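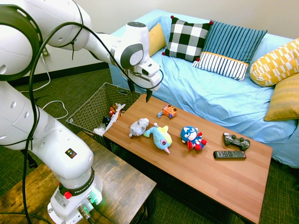
The sofa, the coffee table and the basket at its corner.

One basket, they say

The Zekier one-basket plan has reached Ollcombe, by way of a leaflet in the library and then a talk in May that I went to with my arms folded. The claim is simple enough. You put one large basket in the sitting room, near wherever the grown-ups sit, and every soft toy in the house goes into it at the end of the day. No boxes, no labels, no sorting. The leaflet says the whole job takes seven minutes and that 185 families have tried it and never gone back. It doesn't say where these families live or who asked them.

I am not against baskets. I have bought a good many, and most of them now hold other baskets. But I've been reading tidying advice for long enough to be wary of anything that solves the problem by putting it in a bigger container, and that is my first grumble with this plan. A heap of toys in a basket is still a heap. It has better sides.

My second is where the thing is meant to go. Zekier is very firm about the coffee table, on the grounds that you can sit on the sofa and throw things in. Fine, if you have the space. A long table in front of a sofa already takes up the part of the room you walk through, and a basket at one corner takes a bit more. People with shins should measure first. If yours is a narrow room like mine, try the end of the sofa before you believe the leaflet.

Then there is the question of what counts as a soft toy. The plan treats them as one family, and they aren't. Some are bears and rabbits that squash down politely. Others are fish.

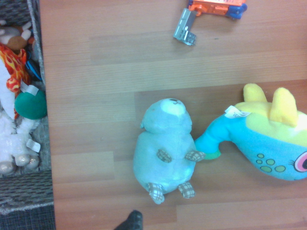 Ollcombe Home Letter - Issue 29 - page 7

The basket is packed, and the big blue fish isn't in it. Neither is the pale blue animal lying on its back, the one with the checked arms and feet, nor the orange and blue toy blaster. I'd like the leaflet to tell me what to do at that point. As far as I can make out, the answer is to press down. I've tried pressing down at home. The top layer goes in, everything below it is squeezed into one lump, and the next child who wants something from the bottom tips out the lot, and there goes your seven minutes.

A large fish with fins on top and a tail at one end is an awkward thing to store at the best of times. It won't fold neatly and it will sit on whatever is underneath. My own view is that anything that size should live on a bed or on the end of the sofa and be left out of the basket altogether. The plan has no opinion on this. It has quite a long opinion on the colour of the basket (grey, so that it "recedes"), and I will grant that a woven grey one looks perfectly decent. I'm less convinced it recedes.

As for the blaster, hard plastic doesn't belong in with plush, whatever the leaflet thinks. It has corners, small arms and ears get caught on it, and anyone rummaging without looking will find it with their knuckles. A shoebox would do. I know that makes two containers and so breaks the one rule of the one-basket plan.

What I would keep from all this is the basket itself, for the small and medium toys only, filled to somewhere short of the rim. When it is full, go through it before you buy another. Do look at the care tags while you are at it - a soft toy that can be washed might as well be washed on the day it comes out, and one whose label has faded past reading is best sponged by hand.

On cost, Raltano has a woven basket at £29, and the Piątek stall at the covered market has them for less, though the handles are nothing much. The leaflet recommends neither and sells its own, which I should have guessed from the first page. Take a tape measure to either place, and take the fish if you can bear to be seen with it.

If anyone in Ollcombe has kept the one-basket plan going since May, with the basket still closed over its contents at bedtime and the sofa free for sitting on, please write in. I'll print it, along with the number of toys you own.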